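## 4. Setting up price alerts and stop orders

This section applies to share trading accounts on the Plolari platform. Complete the account set-up in section 3 before you start. Users with view-only access can create alerts but cannot place orders.

### 4.1 Create a watch list

1. Sign in and open **Portfolio > Watch lists**.
2. Select **New list** and enter a name. Names are limited to 40 characters.
3. Enter the ticker code of each security. A list holds up to 100 codes.
4. Select **Save**.

> **Note:** Suspended securities stay on the list but show the last traded price in grey. Alerts on these codes do not trigger until trading resumes.
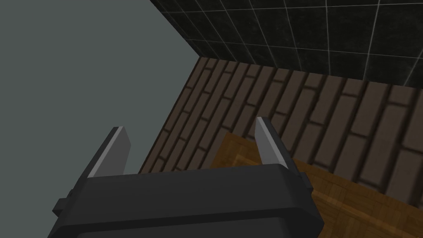 ### 4.2 Add a price alert

1. Open the watch list and select the code.
2. Select **Alert**, then choose **Rises to**, **Falls to** or **Daily change**.
3. Enter the trigger. For **Daily change**, enter a whole percentage - 4, for instance, triggers on a move of 4% in either direction from the previous close.
4. Choose email, text message or both.
5. Select **Activate**. The status changes to *Live*.

An alert triggers once and then lapses. To have it renewed at each open, tick **Repeat daily**.

Alerts are calculated on the last sale, excluding off-market crossings. Prices in the opening and closing auctions are included once the auction has matched.

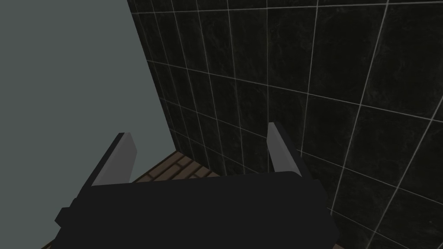 ### 4.3 Place a stop order

1. From the holding, select **Sell > Stop order**.
2. Enter the quantity. It cannot exceed the settled balance.
3. Enter the **trigger price**. It must be below the last sale.
4. Enter the **limit price**, at or below the trigger price.
5. Set the expiry. The longest period accepted is 59 calendar days.
6. Check the brokerage estimate and select **Submit**.

> **Caution:** A stop order does not guarantee execution. If the price gaps below your limit at the open, the order goes to market and stays unfilled until it is matched, cancelled or expires.

> **Caution:** Stop orders are not adjusted for dividends. Review the trigger before the ex-dividend date. Orders are purged on a share split or consolidation and must be re-entered.

To cancel, open **Orders > Pending**, select the order and choose **Withdraw**. An order that has already triggered is listed under **Orders > At market** instead. 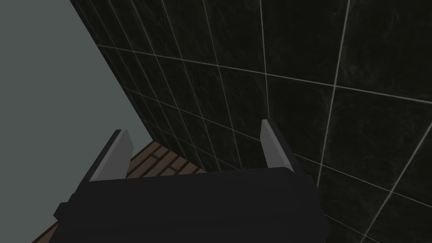

**Drunder Securities | Client Platforms, Flerville office**

Section owner: Noelia Nieto. Send corrections through the platform message centre under the subject *Manual*, quoting the section and step number. Changes to brokerage rates are published in the fee schedule and are not repeated in this manual.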